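Acta de la reunión de seguimiento – teleoperación de la célula de dos brazos 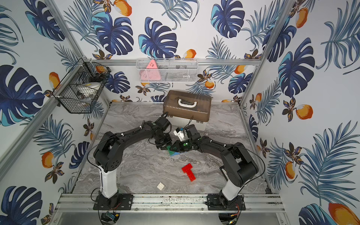

Reunidos el jueves a las 11 h. Asisten Reet Eglītis (operación), Povilas Luik (datos) y quien redacta. Se excusa el proveedor, Plornel.

1. Estado de las demostraciones. Eglītis informa de 295 episodios grabados con piezas de construcción. Luik ha revisado una parte y acepta como válidos 25 seguidos de la última tanda; del resto no se pronuncia. Quien redacta pide que conste que "grabado" y "útil" se siguen usando como sinónimos en los informes a Motavo, y que no lo son.

2. Control remoto o guiado a mano. Plornel sostiene por escrito que el guiado a mano reduce el tiempo por episodio hasta la mitad. No adjunta mediciones. Eglītis prefiere el control remoto cuando trabajan las dos pinzas: si se acercan mucho en el centro de la mesa, con las manos encima no se ve la pieza. Luik duda de que la diferencia se note en el entrenamiento. No hay acuerdo.

3. Piezas pequeñas. El ladrillo blanco de 2x2 sobre la superficie gris jaspeada da problemas a la propia operadora, que lo pierde de vista en el monitor. Se propone cambiar el color. Luik se opone: quiere saber antes si el modelo lo pierde también.

4. Paneles estampados. Hinduline asegura que el fondo de hojas tropicales "aporta robustez". Se pregunta con qué se ha comparado. Queda sin respuesta – por segunda reunión.

Acuerdos:
Eglītis repetirá la tarea con ambos métodos, misma pieza y misma posición inicial.
Luik enviará el criterio de descarte, por escrito.
No se amplía el contrato con Plornel hasta ver cifras.

Se levanta la sesión a las 12:20.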